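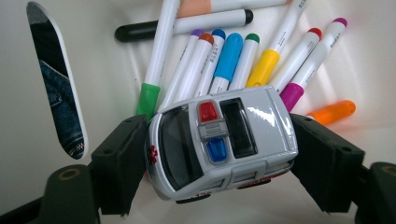 Our Town Ambulance Before and After 1948

Student project by Beril Türkmen and Ferenc Illés

When we picked this topic we thought it would take a weekend, and it took us well into October! Gondstead had no ambulance of its own before 1948. If you fell ill you waited for the baker's van -- or for a neighbor with a good horse -- and then you had a 20 mile ride to the hospital in Rurkik.

What we did

We read the old town newsletters and talked with two retired drivers, who were very kind and fed us far too much cake. We wrote down their stories at the kitchen table and sorted them by year.

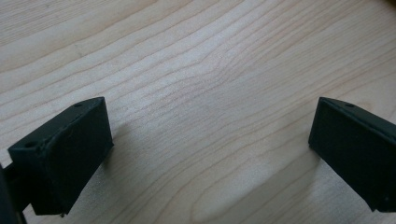
Figure 2. Wooden tabletop.

What we learned

The first crew had two people and one stretcher. Both drivers remembered the winter roads best, and the long hill past the Toprak farm, where everybody had to get out and push. We would still like to find the first logbook.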